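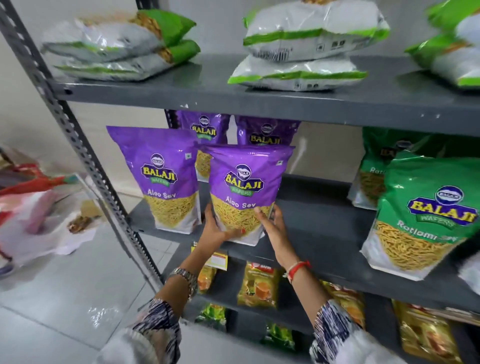 Aloo Sev going onto the middle shelf.

Home FAQ Price Diary Letters Contact

Pack sizes and "value" claims: questions we keep getting

Last updated March 5, 2024

Gestcombe is a reader-funded shopping newsletter. We take no ads and no free samples, which may explain our tone.

Is the bigger packet always cheaper?

No. It often is, and shops know you believe it always is. Work out the price per 100 grams and compare that. If the shelf label gives a unit price, read it, then check it's in the same units as the label next door. We've seen one chip priced per 100 grams and its neighbour priced per kilo on the same shelf. That may be an honest mistake. It's still your problem at the till.

What does "family size" mean?

Whatever the maker wants it to mean. I've asked a few of them which family they had in mind and got some very pleasant replies with no answer in them. Treat it as decoration, along with "share pack", "party bag" and "grab bag".

My favourite crackers got smaller. Can they do that?

Generally, yes, so long as the weight printed on the pack is right. The box can stay the same height and the same colour while the contents shrink. Danica Vukadinović wrote to us in May about her Trillby crackers, having kept an old box for storing buttons. The new one was 90 grams lighter and cost the same. Trillby told her the recipe had been "refreshed". She'd asked about the weight.

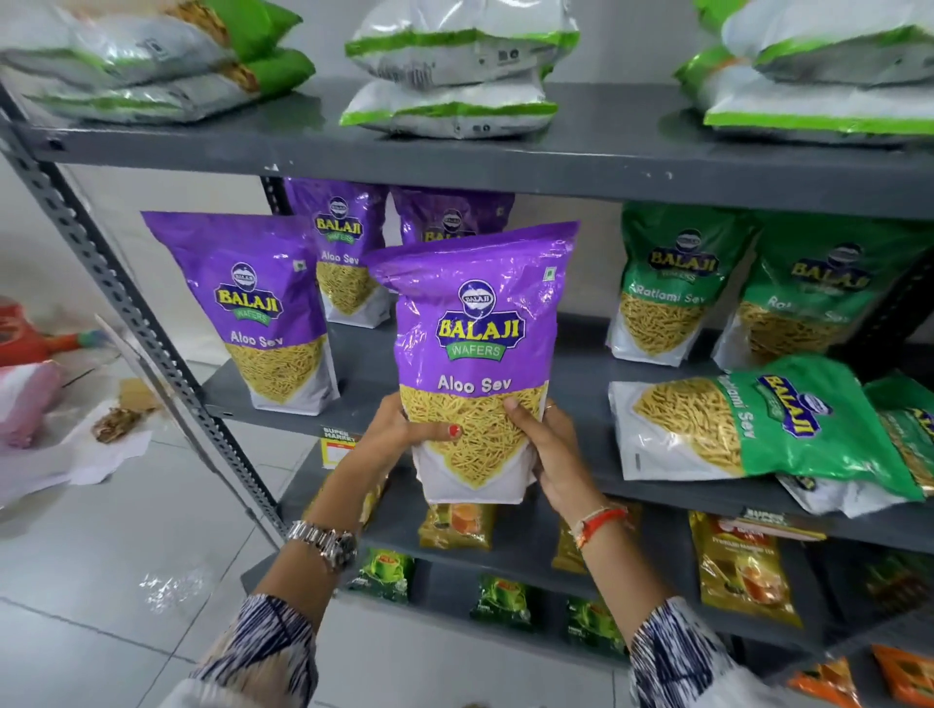

Keep an old packet of anything you buy often, or take a photo of the weight and the price together. Memory is hopeless for this, mine included. You'll be certain a jar used to be bigger and then find it never changed, and you'll have told everyone at work by then. A dull record is worth more than a strong feeling, and if you do end up complaining, it gives the company less room to wriggle.

Why is there so much air in the bag?

The usual answer is that the air (often nitrogen) protects the contents and keeps them fresh. Fair enough, up to a point. I've yet to hear a good account of why that point sits where it does. In any case, you're paying by weight whether you think of it that way or not, so ignore the puffiness and find the grams.

Can I judge a packet from the front?

Not for value. Fronts are made to be recognised from the far end of an aisle, and some are very good at it. The numbers you need tend to be small and may be anywhere: along the bottom, near a seam, on the back beside the storage advice. Pick the thing up and turn it over.

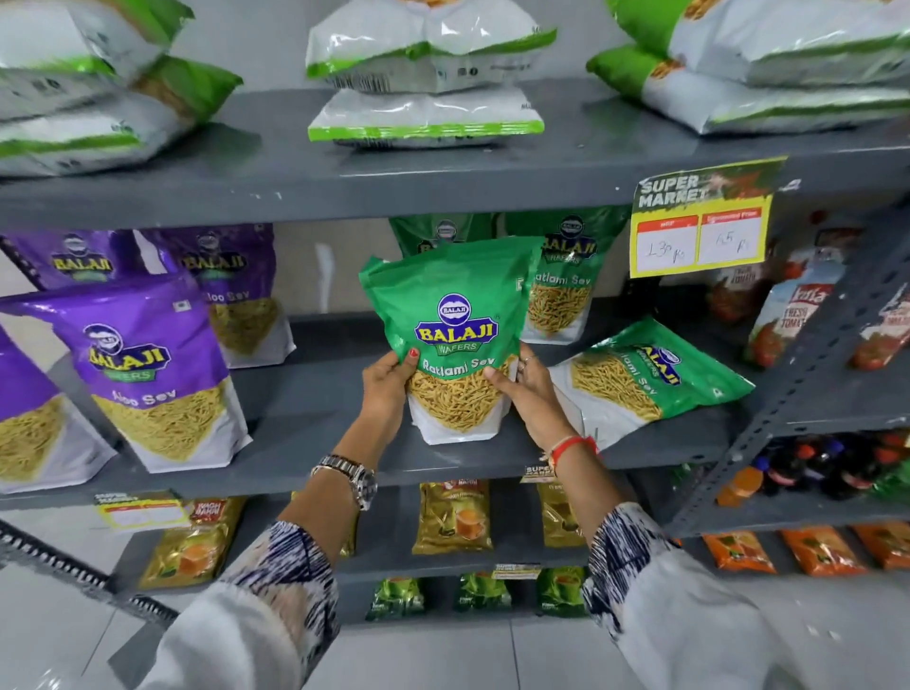

What about the picture of the food on the pack?

A picture answers one question, which is what sort of food you're buying. It tells you nothing about how much of it there is, and a "serving suggestion" tells you even less, unless you were planning to serve your muesli with a waterfall. I don't object to all of them. The sev shown on the lower half of the green Ratlami Sev bag is useful if you've never met sev before. But a big picture and a big helping are separate matters, and plenty of shoppers mix them up when they're tired and hungry.

Are "two for" deals worth it?

Sometimes. Check the price of one first. Pendo Shirima, who keeps our price diary, followed a "two for" offer on Dredetti pasta sauce for nine weeks. The single jar went up just before the offer began and came back down after it ended. I can't prove that was planned. I can tell you what I think.

Should I buy in bulk to beat the next price rise?

Only if you'll eat it. People never count the half they throw out. Food that sits past its best before date was dear, whatever the label said, and snacks bought for the month have a way of vanishing by the weekend.

Does complaining do any good?

A bit. Yordanov sent one reader a voucher for around two dollars and a letter thanking her for her passion. The packet hasn't changed. Write anyway, give the weights, and send us a copy.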